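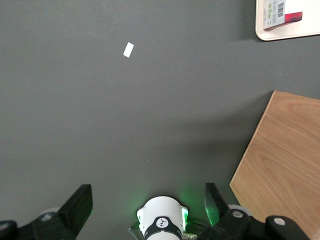
Patent letter about my little phone app, do I pay?

tabbycodes
2 min read

I make a phone app called Stovura that straightens photos of receipts and cards, and last week I got a letter from a company called Quintero saying it steps on their patent. They want $2,894 for a license. The claim they quote is basically "finding the edges of a tilted rectangle," so a small white bit of what's probably paper or card lying crooked on a dark gray surface, like in my photo up top, would apparently be their territory once my app touches it. I've had nearly 3,000 downloads, most of them free, so that's more than I've ever made on it! Do I have to answer? And does it matter that I built it on the Ellex toolkit, which does the edge finding for me?

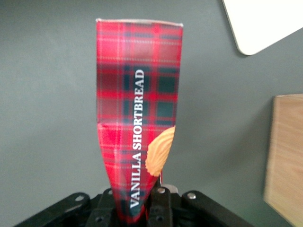
Venkatesh Mudaliar

Don't ignore it, and don't pay it yet either. Look up the patent number first — check who owns it now and whether the renewal fees got paid. Then read the independent claims slowly. Every single piece of a claim has to be in your app, so if theirs has a step you skip, that's a big deal. Also dig out your Ellex agreement and search it for "indemnify." Some toolkit makers will step in for you, some leave you on your own. I'd pay for an hour with a patent lawyer before you write back, and I wouldn't admit anything in an email. 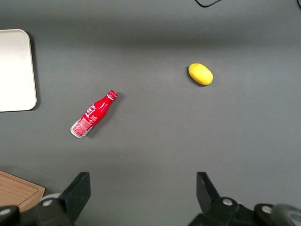
More replies

oldflipphone

just take the app down, not worth it. same thing happened to a guy who made ringtones for Bevmont phones

mossy_kernel

Taking it down doesn't wipe out past sales, so please talk to someone first. I got one of these in September and my lawyer sent back 2 paragraphs asking which claims they meant. Still waiting to hear — keep the envelope too, mine wanted the postmark.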